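Agosto, 7:40

Sigo con la mesa del comedor. Lleva desde la mudanza haciendo de depósito y quiero dejarla libre antes de que llegue Parveen. El criterio es el mismo que apliqué en la estantería: cada objeto se queda, cambia de sitio o sale de casa. No hay cuarta categoría. La cuarta categoría es la mesa.

Medí primero la pared. Entre el interruptor y la esquina caben dos alcayatas separadas 58 cm, suficiente para la foto de grupo, que pesa más por el marco que por el cristal. El tabique es de yeso y con un taco normal no me fío, así que he apuntado tacos de expansión metálicos de 8 mm. En Gratby los venden sueltos. Los de la caja de herramientas son de los que se giran en vacío al tercer cuarto de vuelta y ya me costaron un desconchón en el pasillo.

La foto es la del encuentro de Illau. Parveen Dogar sostiene que está en la segunda fila; yo la encuentro en la tercera, medio tapada. Queda pendiente. Por ahora sigue apoyada contra la pared, con la inclinación justa para no resbalar, aunque al cerrar el cajón de la mesa con fuerza se mueve unos milímetros. Solución provisional: un trozo de goma antideslizante bajo el canto inferior.

8:15

La botella. Es de plástico fino, de un solo uso, y la vengo rellenando más tiempo del recomendable. Capacidad nominal, 600 ml. El fondo de agua que queda no lo pienso beber: va a la maceta de la cocina. El envase, al contenedor amarillo, con el tapón puesto, que es como lo piden en el punto de recogida. El cuerpo acanalado se aplasta bien si se afloja antes el tapón, se presiona por el centro y se vuelve a cerrar.
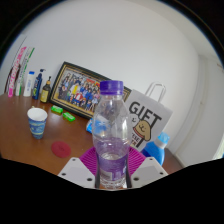

*La mesa a primera hora: la botella de tapón morado, casi vacía, y detrás la foto de grupo, todavía sin colgar.*

La pieza magenta no la muevo sin consultar. Tiene las nervaduras regulares y no quiero marcarle un pliegue nuevo por guardarla con prisa. Si se queda en casa, irá plana, en el cajón de los manteles y sin peso encima. El cajón tiene fondo de sobra, pero antes hay que sacar los hules viejos.

Bolsa de regalo blanca: se reutiliza. La norma es guardar las bolsas dobladas por el fuelle dentro de otra mayor, y cuando la mayor no cierra, se tira la más arrugada. Las dos cajas altas y estrechas de la izquierda son otro problema, porque de pie ocupan poca superficie y por eso mismo nunca parece urgente quitarlas. Una va para Lodhi, a devolver. La otra la pidió Parveen y que decida ella.

Con el tablero despejado toca la limpieza. Paño de microfibra apenas humedecido, en el sentido de la veta, y secado inmediato. El acabado brilla y delata cualquier pasada circular. Después, una capa fina de la cera Jorketti, que según la lata necesita 3 horas antes de apoyar nada. Haré primero una prueba en la cara inferior, junto a la pata trasera - con la cómoda me salté ese paso y el tono subió más de lo que quería.

Queda por resolver el uso posterior. Una superficie horizontal junto a la entrada acumula cosas por defecto, de modo que pondré una bandeja para llaves y correo, de tamaño limitado, y lo que no quepa tendrá que buscar otro sitio el mismo día. Parveen propone un frutero. No me opongo, siempre que lleve fieltro en la base.

Compra pendiente:

- tacos de expansión metálicos, 8 mm
- alcayatas
- fieltro adhesivo
- goma antideslizante, un retal basta

13:20

Gratby cerrado por inventario. Los tacos, mañana. He vaciado el cajón de los manteles y hay un hule pegado al fondo que habrá que levantar con espátula y algo de calor.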